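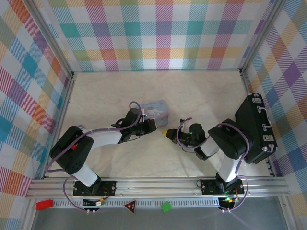 *1 min read*

**Handing over the small yellow piece: leader arms or hand guiding?**

**tuleo_dad** · 2022-11-01
Both arms are on one rail with the grippers meeting in the middle, and I drive them remotely with a pair of leader arms. I've got 60 demos so far and my right hand always gets there first, so the left one is chasing. Do I keep those?

**Ursu**
Toss them! I kept my sloppy ones in July and the policy learned to dither, right at the gap.

**grivero_fan**
Disagree, I'd keep them. I had almost 300 and the messy ones taught mine to recover. Just cut the ones where you drop it.

**Ursu**
Recovering is fine, chasing isn't. Park one arm, move the other.

**knobs2990**
Have you tried hand guiding? I push mine around by the wrist (Vurovano kit) and it feels way more natural.

**tuleo_dad**
With two arms? I'd need a second person! And my hands would be in every shot. Going with park-one-arm, will post when I've got another batch.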